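Game Collecting and Preservation
Handout for Unit 2: Getting a Collection onto Paper
Instructor: Şengül Sezer

Welcome back, everybody, and thank you for the lovely stack of introductions you left on my desk. I read every one of them (yes, even the four-page one about pinball), and I can already tell we are going to have a good time together. This unit is the one people tend to groan about, because it is all lists and labels, but I promise it gets more interesting once you have your own shelf in front of you.

What a catalog is for

A catalog is a written record of what you own and what state it is in. When I started mine, back in Vuststead, I had 200 cartridges and I was sure I could keep them all in my head. Then I bought the same racing game a second time at a flea market, and carried it home very proudly, and there was the first copy sitting on the shelf looking at me. That was the evening I bought a notebook. 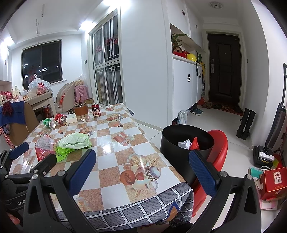 The notebook lasted me through two apartments. After that I moved everything over to a spreadsheet, and I would suggest most of you begin there. A spreadsheet will sort by title, by system or by year whenever you like, and you can print it out for your insurance company. If you love paper, though, please use paper! A notebook you enjoy writing in is worth more than a program you never open.

The fields to fill in

We will use the same 11 fields in class so that we can compare entries: title, system, region, year on the label, publisher, media type, box, manual, condition, where it came from, and notes. Leave a field blank when you don't know the answer. A guess looks exactly like a fact once it has been sitting in a column for a few years -- and then somebody else copies it.

Region gives people the most trouble. The same game may have been sold with different box art, a different title, or even a different number of levels depending on the country. Write down what is printed on your copy, letter for letter, and put anything you have looked up under notes.

Grading condition

Please grade the box, the manual and the game itself separately. A perfect disc in a crushed box is a very common thing, and one grade for the whole set would hide that. Our class scale is the plain one:

1. Complete and clean, with no marks you can see at arm's length.
2. Light wear, such as soft corners or a little fading on the spine. 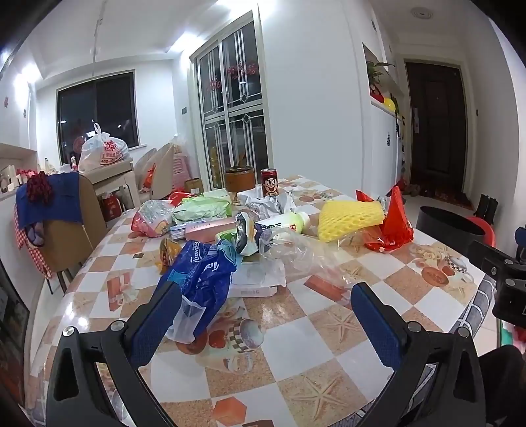

3. Heavy wear, including tears, writing, rental stickers or a cracked case.
4. Damaged or missing parts, with the missing parts named in the notes.

Try to grade in daylight, and grade a few things again the next morning before you look at what you wrote. I still come out half a step kinder in the evening.

A worked case: the Zellard list

In May we will look at the Zellard list, a private collection of 631 games put together by one family and cataloged by three different people over the years. You will notice that the handwriting changes, and so does the idea of what "good" means. Bring a pencil, and mark every entry where you think the grader was being generous. 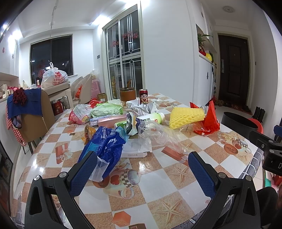
Checkered tablecloth, snacks and bags.

For next time

Please catalog ten games, your own or a friend's, using all the fields. Read the Abou Jaoude chapter on regional releases, and skim the one on Candent cases if you own any disc games. My door is open until 4 p.m. if you get stuck, and do bring along anything you can't identify.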